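Keeping the parts in order at the Joseph Street store

7/20/18 – The parts store behind the Flollen joinery works in Plerum is a long, low room with one door to the workshop and one to the yard. It holds the stock that goes into the firm's benches, gates and garden frames, and for most of the last decade one person has been in charge of where everything goes. She has worked for the company for 40 years, the first half of them at a saw.

She agreed to talk about storage on the condition that her name stayed out of it. "People here know who I am," she said. "The rest don't need to."

The job, as she describes it, is mostly deciding what sits next to what. The store has 310 numbered locations, counting shelves, racks and bins. When she took over, the numbers followed the order in which the racks had been bought, so number 12 was beside number 87, and new staff spent their first month asking for directions. She renumbered the room over one January, when orders were slow.

"I started at the yard door and walked clockwise," she said. "That was the whole system. I had people tell me it should go by product or by supplier. But products change and suppliers change. The wall is still where it was."

She keeps a paper plan of the room on the back of the workshop door and redraws it when something moves. There is a copy on the computer, which she updates second. The paper one has pencil notes on it going back several years, mostly about which shelves sag and which racks can't take full lengths.

Shelves for the small things

Screws, brackets, hinges and caps are kept at the near end, between knee and shoulder height. Anything above shoulder height has to be light, and anything below the knee has to be something that is wanted less than once a month. She got rid of the deep shelves early on.

"A deep shelf is two shelves, and you only ever use the front one," she said. "The back one is where you find eleven boxes of a hinge you reordered in spring. We had a lot of those. I cut the shelves down to the depth of one box and we got more on them, because you could see what you had."

Labels are handwritten in marker. The company tried printed ones, and she found that when a box changed, the label didn't, as it meant going back to the office for a new one. With a marker on a string at the end of each rack, the label gets changed on the spot. She does not mind crossing out. When a label has been crossed out 3 times, it gets replaced.

The one thing she is strict about is half-used boxes. An open box goes in front of a closed one, always, and two open boxes of the same thing get combined before the end of the shift. "That's the rule I've had the most arguments over," she said. "It takes a minute. People would sooner open a new one."

Bins and blocks

The far end of the room is for heavier stock and for the blocks, which are the cut pieces used as spacers, packers and feet. These are kept in open metal bins, and she has strong views on them.

The older bins in the store were wire mesh. Small pieces stuck through the sides, corners got chipped, and sawdust ended up all over the floor beneath. She asked for plain sheet metal with a flat floor and straight sides, and for bins that were wider than they were tall.

"You want to be able to see the bottom," she said. "If you can see the bottom you know when you're running low, and you can get a piece out without digging. With a tall bin, the ones at the bottom stay there for years. I've pulled out blocks from jobs we did before I had this job."

She does not stack blocks in the bins. They go in flat and they lie how they land. She tried neat rows for a while and gave it up, as the rows lasted until the first person took a piece from the middle. What matters to her is that nothing is standing on end or wedged in a corner, and that long pieces and short pieces are not mixed.

The scuffing on the metal does not bother her. A bin gets swept out when it is empty and wiped down if there is oil on it. "It's a bin," she said. "It gets marked the first day. I look at the edges, in case there's a burr that would cut somebody, and I look to see it still sits level. The rest is just wear." 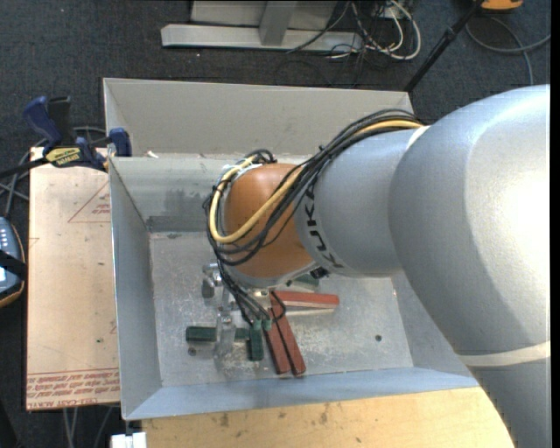
What goes wrong

Most of the trouble, she said, comes from things that have no place. Offcuts are the worst. Each one looks useful, and a joiner will put it on the nearest flat surface with the idea of coming back for it. She now has one rack for offcuts by the yard door. When it is full, everything on it goes, and no one is asked first.

Returns are the second problem. Parts that come back from a job in Bekent or farther out arrive in a mixed crate, often at the end of the day. The crate used to sit by the door until somebody tripped on it. There are now 4 empty trays on a low table, and whoever brings the crate in sorts it into them before going home. Putting the parts back on the shelves can wait until morning.

She has also given up on the yearly stock count, which used to close the room for two days. Instead she checks one rack at a time, starting at the yard door and going clockwise, and when she reaches the end she begins again. A full round takes up to three months. The office was not keen at first, but the figures have been closer than they were under the old count, and the workshop no longer has to stop for it.

Asked what she would change if she had the money, she took a while to answer. A second door to the yard would help, she said, so that deliveries and collections did not meet in the same place. She would also like better light over the far racks, where the labels are hard to read in winter.

"And a wider table," she said. "That one's on order. They told me six weeks, and that was in the spring."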